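Garment folding with hand-held grippers: report on our group visit

Second-year Automation Project, Group 5
Written up by Hiba Zoubi

1. Purpose of the visit

Our project asks whether a two-finger gripper can fold ordinary clothes well enough to be useful in a small laundry. Before choosing a finger design we wanted to see the job done by people who do it every day. Ehab Abou Zeid at Nallum agreed to show us on a Thursday afternoon. Tahmineh Mousavi, Rutilio Olvera and I went.

Nallum does not start with a robot arm. A person holds a gripper in each hand and does the folding with those, and the recordings are used later to train an arm. Ehab said they prefer to work in furnished rooms, on real beds, as a bare bench makes everything too easy.

2. The demonstration

Ehab went through the order of work first. The garment is laid flat with the front up, the sleeves come in, the sides are brought to the middle, and the long shape that is left is folded down from one end. A soft knit is harder than a shirt at the third stage, when there is little stiffness left to help.

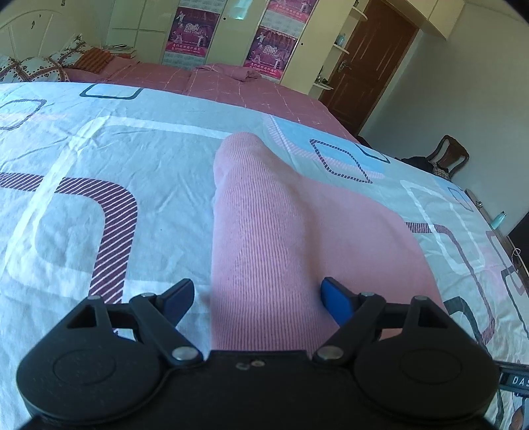 Tahmineh asked how much force the fingers put on the cloth. They have no force reading in the fingers at all. The person feels it through the handle and eases off, and the arm has to learn the same thing from the opening of the fingers and the pictures. We had planned to buy a force sensor for 200 pounds and have now put that on hold.

We were then allowed to try. Rutilio managed the sleeves quite quickly. I kept picking up the bedding together with the hem, and Ehab told me to come in at a lower angle and close more slowly. The hem band on a sweatshirt is thick enough to find by touch, so he suggests that beginners start there.

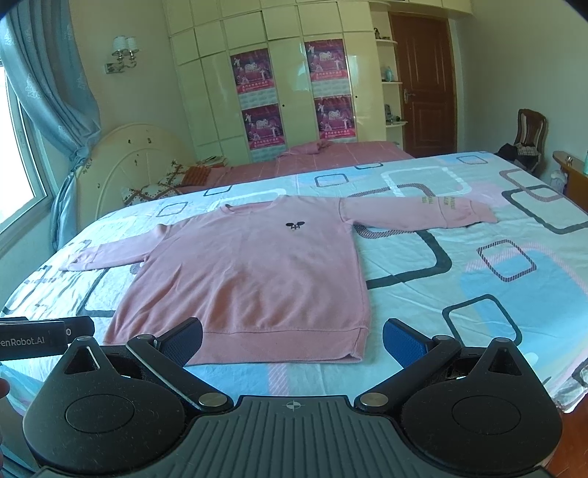
3. What we noted

The fingers need to open wide, wider than we had drawn them. Our first sketch opened to 56 mm, and that would be tight for taking hold of a gathered sleeve.

Pad surface matters more than pad size. A textured pad will hold knitwear with a light squeeze, but a smooth one tends to slide off.

Using two grippers is much easier than using one. With one, the cloth moves whenever it is pulled. With two, the second can hold the garment down or keep an edge in place.

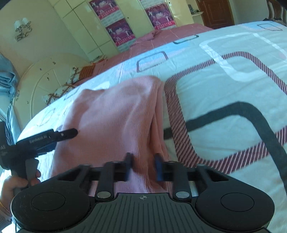
Bunching is the main cause of failed folds. Once the cloth has gathered under the fingers it is usually faster to let go, spread it out and begin again. Nallum keeps the failed attempts as well as the good ones. Their present set has 858 folds in it, and Ehab did not know offhand how many were failures.

4. Changes to our plan

We will build two grippers and leave the arm until next term. The finger opening will be redrawn, and Rutilio will test three pad textures on wool, cotton and fleece. Gráinne Moynihan, our supervisor, has asked for the test sheet before the January review.

We still have to decide how to score a fold. Nallum has a person look at it and give a pass or a fail. Tahmineh would like to measure the folded outline from a photo, but we have not tried this yet.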